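# Kokisa play table and kitchen set

The Kokisa is a low table for children who like to cook, serve and wash up for hours. We make the table in our workshop in Soltcombe, and we choose the small kitchen things which go with it. You can order the table alone or together with the set.

## The table

The top is light wood, made from planks, and you can feel the lines between them with your finger. We oil it two times before it leaves us. We don't use varnish, so a scratch can be rubbed out with fine paper and a little oil. Please keep the offcut that comes in the box — it is for trying the oil first.

The legs go on with bolts and one key, which is included. Most families need one evening, and it is easier with a second person to hold the top. The table stands well on carpet. For tile or hard floors ask us for the felt feet, they are free of charge but we don't put them in every box.

## The kitchen set

In April we changed the set. Before, everything came in one color, and parents wrote to us that the children could not agree which cup was whose. Now the colors are mixed, and the pieces are closer to what stands in a normal kitchen: a saucepan with a handle, a bowl, a cup, a tray to carry the food, and the food itself.

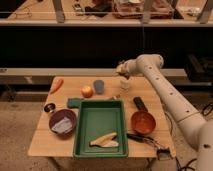 The tray is the piece that is used most, according to the letters we get. Its sides are raised, so an apple will not roll off so easily on the way to the sofa. When the game is finished, it is also a good place to collect the small things.

The cloth and the napkin can go in the washing machine with your normal wash. The food and the dishes should be wiped with a damp cloth and dried by hand. Please do not put them in the dishwasher, and do not put the saucepan on a real stove. It is a toy and it does not like heat.

The set is meant for children from 3 years. Very small pieces are better kept away from younger brothers and sisters.

## Prices

| Item | Price |
|---|---|
| Kokisa table, with bolts and key | $298 |
| Kokisa table for nurseries, group of four, with sets | $1,089 |
| The same group with Tawhiri wall shelf | $1,489 |

The price for the kitchen set alone depends on which pieces you want, because we also sell them one by one. Write to us with your list and we will answer with the sum.

## Delivery and returns

The table travels flat with Fenell, our carrier, and they call before they come. The set is packed in a separate carton and sometimes arrives one day earlier. If a plank has a dark knot that you don't like, tell us before you put on the legs and we will exchange the top. After the legs are on we can still repair it, but not exchange it.

Replacement food, cups and bolts are always in stock. Other spare parts we make on order — please allow two weeks.

Questions about the table or about an order for a nursery go to Ileana Coman in the workshop. She reads the mail in the morning, before the machines are started.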